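How Does a Robot Learn to Pick Things Up?

Think back to when you learned to tie your shoes. Somebody probably showed you, slowly, and then showed you again, and you tried it yourself until your fingers got the hang of it. Robots can learn in a way that is a little bit like that - they need to be shown, and they need to be shown a lot!

Each time a robot is shown a job from start to finish, we call it an example. At the Drinau learning lab in Uston, a person sits at a computer and steers a pretend robot through a pretend kitchen job, such as moving a vegetable. The computer saves every little bend and squeeze. Last August the team saved 370 examples of one job, and you might think that would be plenty, but then they moved things to new spots and started all over again (which takes a lot of patience, and quite a few snacks).

Why use a pretend robot at all? Well, if a pretend squash rolls off a pretend table, there is no mess to mop up.
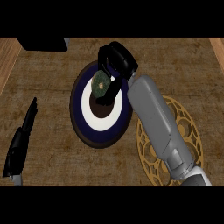 A computer-made robot with its gripper around a green, squash-like vegetable, over a round board with rings like a target.

When there are enough examples, a computer program studies them all and looks for what they share. Then it gets a turn to try the job on its own - and if it fumbles, the team goes back and gathers some more.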